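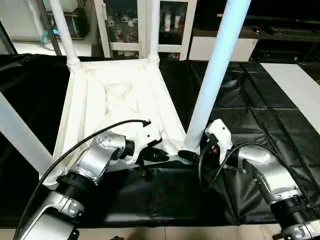 **Ratanis cell: set-up and upkeep meeting**

Date: 2018-06-01
Present: Kenneth Dagdag (chair), Mylene Dela Peña (minutes), one fitter from Prilus, two operators
Apologies: Celtano, cable supplier

**1. Minutes of the last meeting**

Agreed with one correction. Under item 4, "left wrist" should read "left elbow". Action on spare fuses closed.

**2. Gripper cables**

KD reported that the left gripper lost its signal twice while the arm was at full reach. On both occasions the arm stopped and held position. The fault cleared when the plug was reseated by hand. The Prilus fitter found no damage to the pins and thinks the cable is pulling on the plug when the wrist turns past 80 degrees.

Two fixes were discussed: a longer cable, or a clip on the elbow segment to take the strain. MDP preferred the clip. A longer cable would hang lower and there is already enough slack on the right arm to catch on a workpiece. The fitter will make one clip and try it on the left arm only. If the signal holds through a full set of chair runs, a second will be made for the right.

Operators asked whether the cables could be tied down along their whole length in the meantime. Not agreed. The joints need free cable to turn, and a tie at the wrong place would do more harm than the present fault.

**3. Finger pads**

Left pads were changed at 3000 cycles as planned. Right pads are from the same batch and have been left on for comparison. KD has measured both sets and will put the figures in the cell log. One operator said that the new pads grip the round chair legs better than the old ones but mark the white plastic. MDP asked for the marks to be checked with a damp cloth before anyone changes the grip force.

Grip force to stay at its present setting on both sides until the pad figures are in.

**4. Holding the chair**

The chair job is run with the seat face down and the legs up. The left gripper works at the underside near the base of a leg and the right gripper closes on a foot. The fitter asked that the right arm always closes first. In the present program the order depends on which arm reaches its point sooner, and the chair can turn on the cloth if the left pushes early.

KD will add a wait to the left arm program. The wait is to end on the signal from the right gripper, with a time limit of 5 seconds, after which both arms stop and the operator is called. Agreed.

**5. Table cloth**

The black cloth creases and moves under load. Options were to press it, to clamp it at the edges, or to replace it with a rubber sheet from Yensuk. The rubber sheet was not supported, as the chair needs to slide a little when it is first placed. Cloth to be pulled flat and clamped at the start of each shift. Loose boards and cables to be kept out of the reach of both arms.

**6. Base screws**

The fitter checked all base plate screws on both arms with the torque wrench. All were within limits except one on the right base, which took a further quarter turn. It has been marked with paint and will be looked at weekly. The full check is next due in December.

**7. Actions**

| No. | Action | Who |
|---|---|---|
| 16 | Make and fit cable clip, left arm | Prilus |
| 17 | Enter pad measurements in log | KD |
| 18 | Check marks on chair legs | Operators |
| 19 | Add wait and time limit to left arm program | KD |

**8. Any other business**

MDP has asked Celtano for a price on two spare gripper cables with the angled plug. No reply yet. The cell key is to go back on its hook after use.

Next meeting to be called once action 16 is done.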